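Right, I promised a few of you a thread on the toy block sorting I've been doing, so kettle on, this may ramble a bit. I've been mending and rehoming second-hand toys out of our back room since November and the blocks have rather taken over.

It started with one job lot from a house clearance, listed as "mixed bricks, some Plelley". There was a bit of Plelley in it, to be fair, along with half a farmyard, a great many marbles and a very nice spoon that I've kept.

The lot came to 3,918 pieces by the seller's count. I haven't checked and I'm not going to! What I did do was tip it all out on an old bedsheet on the living room floor, and I would gently advise you not to, unless you enjoy eating your tea standing up for a week.

First go round I sorted by colour, as everyone does, and it looked gorgeous. Rows of tubs like a sweet shop. Then I tried to find a particular shape in the red tub and might as well have been looking for it in the sea.

So now I go by size first, then shape, and leave colour till the very end. The big ones come out by hand in no time, and what's left is much less frightening.

Washing: lukewarm water, a drop of washing-up liquid, an old toothbrush for the grooves. Painted wood gets a wipe with a damp cloth and straight onto a towel, never a soak. I soaked a Zupan train once and I still think about it.

Drying takes longer than you'd believe, especially anything hollow. I've got 4 baking racks on the go and I swap them round the airing cupboard like loaves (the whole landing smells faintly of lemon, I've stopped noticing).

Someone asked what I do with odd ones. They go in a biscuit tin marked "friends", and when the tin's full I make up little bags for the playgroup. The last batch was 11 bags and they went in one morning, which made my whole week.

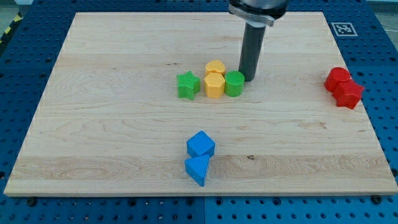

I like small sets best for little ones, and I've come round to that slowly, having been a great believer in the enormous bucket. Give a toddler a mountain and they'll mostly sit in it. Eight blocks on a plain board is plenty, two each of red, blue, green and yellow, and you can get a surprising amount of chat out of it. Where's the star? Which yellow one has six sides? Then they've got a pair to match by colour and two shapes to tell apart, and you can put the lot away before lunch.

For storage I'm using Hustura tubs, the shallow ones with the clip lids. Deep boxes mean everything good lives at the bottom. Label the end as well as the lid, or you'll be lifting down the whole stack to find the triangles.

Next job is the marbles, which I have been putting off with great determination. If anyone has a spare jar with a wide neck, do shout, I'll swap you for a bag of friends.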